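One Bin, One Table

The toys of a family do not grow in number slowly. They come in waves, after a birthday, after a visit from the grandparents, and after the holidays. In our flat in Lalness the biggest wave arrives in winter, and by February the floor of the living room has no more free places to put a foot.

For many years I believed that the answer was furniture. We bought a tall shelf from Istik with 30 small compartments, and I made a label for each one: cars, blocks, farm animals, forest animals, things with wheels that are not cars. I was proud of this shelf. My children looked at the labels with respect and put everything on the carpet. The shelf cost 440 and it holds my books now, which fit in it badly.

What we do today is much more simple. There is one plastic bin, light enough for a small child to carry, and there is a table with nothing else on it. At six in the evening the bin goes on the table and the small toys are brought to it from the whole flat. From the table they go into the bin. When the bin is full, we stop, and what remains outside must wait for a decision.

The table is the important part, and I learned this only by accident, on an evening when my back was hurting and I refused to bend down. On the carpet a toy is still in the game. The pig is at home there, so to speak. On a clean white surface it looks like something which has come to the end of its day, and even a child of four can see it. Also one sees at once how dirty a toy is, and this is useful to know.

Soft things need a little more thought. Fuzzy balls collect hair and crumbs, and I do not like them to lie together with the plastic animals until they have been shaken out of the window -- or washed, if it is very bad. I put them in a pillowcase with a knot, on a cool program, and dry them on the radiator. The plastic animals get warm water and dish soap. An old toothbrush is good for the ears and between the legs.
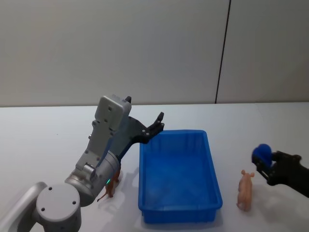

A blue bin, a pink pig and a fuzzy blue ball at clearing time.

About the size of the bin one can discuss for a long time. The large ones from Vulum have a lid and wheels, and I know parents who are happy with them, but in a deep bin the small toys sink to the bottom and are forgotten there until spring. Then the child turns the whole thing over to find one brown animal, and the work begins again. I prefer that it is shallow and open. In the Prieto shop near the station they sell such bins in the kitchen department, next to the dish racks, and they are cheaper than the ones in the toy department.

We have 2 of them. The second one stands on top of the wardrobe, full, and at the beginning of each month they change places.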